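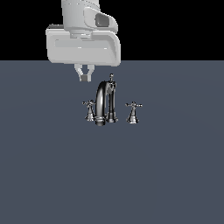
Siden Recipe Card Corpus

Version 6

Contents

Summary
What is in the files
Where the cards came from
Transcription rules
Fields
Known problems
Using the data
Changes
License

Summary

This is a set of 257 handwritten and typed recipe cards, transcribed to plain text, with one record per card. The cards were kept in kitchens in and near the town of Siden and cover everyday cooking: breads, pickles, stews, bar cookies, a lot of gelatin. The set was put together for people who study household writing, old measurements, or how recipes get copied and changed. It is small. It won't support claims about American cooking in general.

What is in the files

cards.csv holds the transcriptions, one row per card.
boxes.csv holds one row per recipe box, with notes on its condition and how the cards were sorted when it arrived.
units.csv lists every measure that appears in the cards, with the spelling used on the card and a standard form next to it.
notes.txt has longer remarks on single cards that didn't fit in the table.

All files are UTF-8. Fractions are written with a slash (1/2, 3/4) even where the card used a single fraction character or a typewriter key. Line breaks inside a card are kept and marked with a vertical bar.

Where the cards came from

The cards came in 6 boxes. Four were bought at estate sales in Siden, one was given by a family in Oakley, and one turned up in the basement of the Prastus Grange hall with the hall's own kitchen records. The Prastus box is the odd one. Its recipes are scaled for suppers, so quantities like ten pounds of potatoes are right and shouldn't be corrected.

Cards clipped straight from newspapers or printed on food packaging were left out, unless someone had written changes on them. In that case only the handwriting was transcribed, and the type field says "annotation".

Names of the people who wrote or passed along a recipe have been replaced with a code. The same code is used for the same name within one box. Codes are not matched across boxes, so W03 in box 2 and W03 in box 5 are different entries and may or may not be the same person. We didn't try to find out.

Transcription rules

Spelling is kept as written. "Brocolli", "vinagar" and "choclate" are all in there. If you need clean spelling, use the title_std field for titles and do your own pass on the body.

Abbreviations are kept too. Capital T and small t matter on most cards (tablespoon and teaspoon), but some writers used them loosely. Where the amount made it plain which was meant, units.csv says so. Where it didn't, the standard form is left blank.

Words crossed out on the card are in square brackets with a leading minus sign. Words added later, in a different ink or pencil, are in square brackets with a plus sign. Text hidden by a stain or a torn corner is [gap]. A guess at a hard word is followed by a question mark in brackets.

Oven words such as "slow", "moderate" and "quick" were not turned into degrees. Charts for this disagree with each other, and so do the cards.

Every card was typed by one person and checked by a second against the original. Where the 2 readings differed and couldn't be settled, the second reading is in the alt_reading field.

Fields

card_id — box number, a hyphen, and the card's place in the box as received
box — box number, 1 to 6
type — handwritten, typed, mixed, or annotation
title — as written; blank if the card has none
title_std — title with modern spelling
category — the divider the card was filed behind, if the box had dividers
body — full text of the card
writer_code — see above; blank if no name is given
alt_reading — second reading, if any
back — text on the back of the card, if any

The back field is worth a look. It includes grocery lists, a bridge score, directions to a lake cabin, and in box 3 a complete second recipe for piccalilli that has nothing to do with the front.

Known problems

Category is not reliable. Cards had been put back in the wrong place in most of the boxes, and we recorded where they were, so there is a meat loaf under Pies.

Few cards are dated. Please don't guess a date from the ingredients. A card that calls for oleo could have been written over a very long stretch, and people copied old cards onto new ones word for word.

Box 4 got damp at some point and the ink ran. It has more gaps than the rest, mostly along the bottom edge of the cards, where the baking times tended to be.

Several recipes appear more than once. These are separate cards and are not errors. The Surneo coffee cake is in three boxes with a different amount of sour cream each time.

Many cards list ingredients and give no method at all. An empty-looking record is probably complete.

None of the recipes have been tested. Some of the canning and pickling cards give times and methods that are not safe by present standards. Treat them as historical text and use a current guide if you are putting up food.

Using the data

The CSV files open in any spreadsheet program. Set the card_id column to text before you import, or some programs will turn ids like 3-12 into dates. Commas inside a field are quoted.

If you count ingredients, decide first what to do about lines like "butter the size of an egg" and "flour to make a stiff dough". They are common, and dropping them will skew your results toward the typed cards.

Changes

Version 6: added the back field; fixed row order in box 5; put back two cards dropped by mistake from box 1.
Version 5: writer codes replaced initials.
Version 4: units.csv added.
Earlier versions were shared by request only and should not be cited.

License

The transcriptions and tables may be copied, changed and shared for any purpose as long as the corpus is credited by name and version. Scans of the cards are not part of this release. The cards themselves are kept in Siden, apart from the Oakley box — that one went back to the family in January.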